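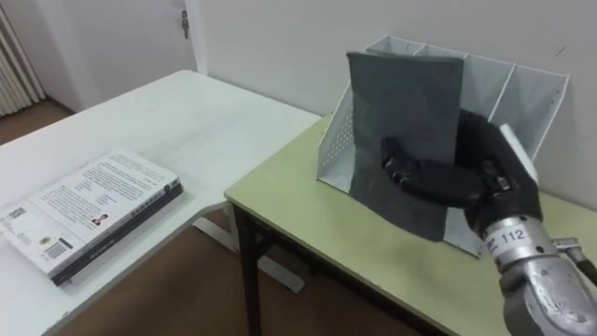

4.3 Running the sorting demonstration for visitors

Complete section 4.2 before the doors open. The Veddale routine takes 33 seconds per cycle.

1. Place the file organizer on the table and check that it sits flat.
2. Stand one felt sheet in the organizer. The top edge must rise above the rim so the fingers can close on it.
3. Ask visitors to move behind the floor line.
4. On the Brasar panel, select program 11 and press Start.
5. Let the hand close on the sheet. Wait for the green light before you speak to the group - the operator must watch the grip.
6. Press Hold if you want to take questions mid-cycle.

Note: A slight curl in the lower part of the sheet is normal. Replace sheets after 127 cycles.

CAUTION: Do not let visitors straighten the felt while the arm is powered. Press Stop first, then turn the key to Off.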